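Simulation and Benchmarks › Comparing camera and controller setups in sim household rooms

Started by prollholm_dev, September 1, 2025

prollholm_dev
I'm comparing two camera and controller combinations for a mobile base with an arm, all in simulation for now. Setup A is a wide camera with the Mosau velocity controller. Setup B is a narrower camera with the Ralanari position controller. The task is to drive up, find the small item on the furniture, and pick it up. I ran 141 episodes on A and the same on B.

A gets to the furniture faster but misses more grasps. B stops in a better spot and then takes forever to line up. I'm trying to figure out how much of that is the camera and how much is the controller.

The armchair goal is the one where they differ most. Thin items on a gray seat, one of them with a red handle, and from approach distance they don't take up many pixels.

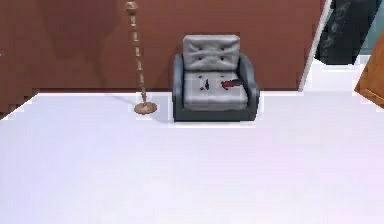 Reply 1: gripworks
You changed two things at once. You can't separate the camera from the controller with those runs. Swap the cameras, keep the controllers, and run it again. I know it doubles the work.

Also, which item counts as the target? The darker one on the left side of the seat would be hard for any detector I've used, whatever the lens.

Reply 2: prollholm_dev
Fair. I had the swap planned and ran out of GPU time in April, then never went back to it. The target is the one with the red handle. The dark one is a distractor.

Reply 3: Lakmal Rathnayake
I don't agree that the swap is the first thing to do. We ran 389 episodes with the Mosau controller on a similar task and most of our missed grasps came from the base still drifting when the arm started to move. Log base velocity at the moment the arm gets its first command. If it isn't near zero, the camera has nothing to do with it.

We added a short settle wait and got 18 of our failed episodes to pass on rerun. No camera changes.

Reply 4: gripworks
A settle wait hides the problem — you pay for it in every episode. I'd still want the swap. But logging velocity is cheap, so do both.

Reply 5: ngo_arm
I'm using the Ngô parallel gripper model in sim with a narrow camera like your B. Seats and beds behave differently for me. On a chair the arms limit how the gripper can come in from the side, so I force a top approach. On a bed the reach is the issue. If the item is in the middle of the mattress, the base has to get right up to the side rail, and with the narrow camera I lose sight of the front edge on the way in.

Do you have a bed goal in your set?

Reply 6: prollholm_dev
Yes, same house. Target is the small white pillow on the navy blanket. Contrast is fine, so detection is easy on both setups. B loses the rail at close range the same way yours does. A keeps it in view and does better there, which is why I didn't want to drop A based on the armchair alone.
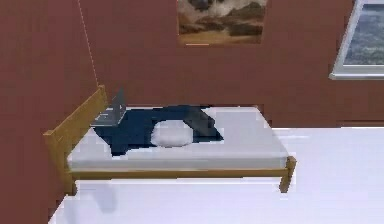
Reply 7: tmk_sim
Which setup should I start with if I only have time to run one?

Reply 8: Lakmal Rathnayake
Start with the wide camera and the velocity controller, and log base velocity from the first run. It's easier to crop a wide view later than to get back an edge you never saw.

Reply 9: gripworks
Cropping won't give you back the resolution on thin items, though. If your targets look like the ones on that chair, I'd go narrow and accept the slow alignment.

Reply 10: prollholm_dev
Velocity logging is in. Queued the swapped runs for the armchair first, bed after that. I'll post the grasp numbers for both when they finish.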